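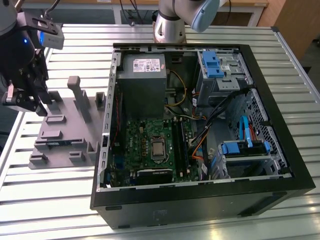

Desktop computer tower with its side panel removed.

Residential segregation is the uneven distribution of population groups across the neighborhoods of a city or region. The term is used in sociology, geography and demography for separation by race, ethnicity, income, religion, language or country of birth. It describes a pattern of residence and does not by itself state a cause. Separation produced by law, by the practices of lenders and landlords, by differences in income and by household preference can result in similar maps.

Dimensions

Most research treats segregation as having several dimensions that vary independently. Evenness is the degree to which a group is spread across areas in proportion to its share of the total population. Exposure is the likelihood that members of one group live in the same area as members of another. Concentration concerns the amount of land a group occupies, centralization its closeness to the city center, and clustering the extent to which the areas it occupies adjoin one another. A small group may be unevenly distributed and still have high exposure to the majority.

Measurement

The index of dissimilarity is the most widely used measure of evenness. It gives the share of either group that would have to move to another area for both groups to have the same distribution. Values run from 0 to 1 and are often multiplied by 100. In the American literature a score of 60 or above is commonly called high.

The isolation index gives the share of a group's own members in the area where its average member lives. Unlike dissimilarity, it depends on the size of the group. A growing group tends to show rising isolation even where its evenness does not change. Entropy-based measures allow more than two groups to be compared at once and can be divided into parts, for example segregation between a city and its suburbs and segregation within each.

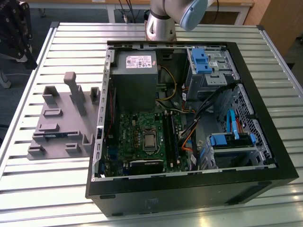

Lilla Kelemen
Contributing editor, Population and Settlement

Effect of area size

All of these measures are sensitive to the units in which the population is counted. Small units generally yield higher scores than large ones, as large units combine streets that differ in composition. The boundaries also matter when the number of units is held constant, a difficulty known as the modifiable areal unit problem.

The Drorside study is one case. It covered a river city divided into 11 wards and 812 census blocks. At the block level the dissimilarity score between foreign-born and native-born residents was 70. At the ward level the same population returned a much lower score. Two wards, Nodar and Guillot, had nearly equal shares of foreign-born residents. In Nodar they were spread through most blocks, while in Guillot nearly all lived in the streets next to the rail yard. The ward figures did not record the difference.

Later work on the same city replaced fixed areas with overlapping local environments centered on each block. This method reduces the effect of boundaries but requires a choice of radius, and results at different radii are usually reported together.

Explanations

The spatial assimilation model holds that immigrant groups disperse as their incomes, language skills and length of residence increase. The place stratification model holds that more powerful groups maintain distance through zoning, steering and unequal access to credit, so that gains in income do not bring equal gains in location. A third account, the ethnic community model, applies to groups whose members remain clustered by choice after they have the means to move.

The models are not mutually exclusive. In Drorside, dispersal was observed in six wards over two census periods. In the Grornasex district, clustering persisted among households with incomes above the city median. The census data did not allow preference to be separated from limits on access.

See also

Index of dissimilarity
Ethnic enclave
Exclusionary zoning
Spatial assimilation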